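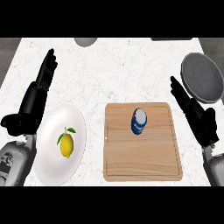
Estíbaliz Sepúlveda, asked to comment on an early draft of this section, wrote that a simulation kit should be judged by how long it takes a new user to get a usable result, and that the quality of the rendering comes second. We have followed her advice in the order of what is reported below.

Figure 3. Two-arm kitchen counter task in the Kirel kit, simulated. The lemon is on the plate and the can is on the cutting board.

4.2 Setup and use of the kit

Kirel is sold by Imuvix as a software package for building and testing two-arm manipulation tasks. The license we reviewed covers the simulator, a library of household objects, and a set of tabletop tasks that can be edited in plain text files. Hardware is not included. We bought the standard license at the normal price and had no contact with the seller apart from support requests.

Installation followed the printed guide until the step that loads the hand models. At that point the guide refers to a folder that was renamed in the current release. We reported this in January and received a corrected page two days later. The rest of the setup went as written.

The counter task in Figure 3 was used for all trials in this section. The two arms end in black hands with jointed fingers, and both hands can be driven at the same time. We kept the default lighting and the default friction values. Object positions were shifted at the start of each trial within the limits set by the task file.

We ran 117 trials under operator control. Ignacio Segura ran the first block and a second operator ran the rest. In 5 trials the simulator stopped with a contact error, and these were removed before scoring. All of the errors came when a finger pressed an object hard against the counter. Imuvix lists this as a known issue and suggests a smaller time step. We tried the smaller step on a separate machine, where the errors went away but the display became too slow for comfortable control.

Editing the task was easier than in Sipos, the package reviewed in Section 4.1. Objects can be swapped by changing one line, and the file is checked before the task loads. The error messages name the line at fault. Saved trials are less convenient. They can be replayed inside Kirel, but exporting them for training requires a converter that is licensed separately.

The same task file was then passed to the group at Podham, who loaded it without changes. Their trials are reported in Section 4.3.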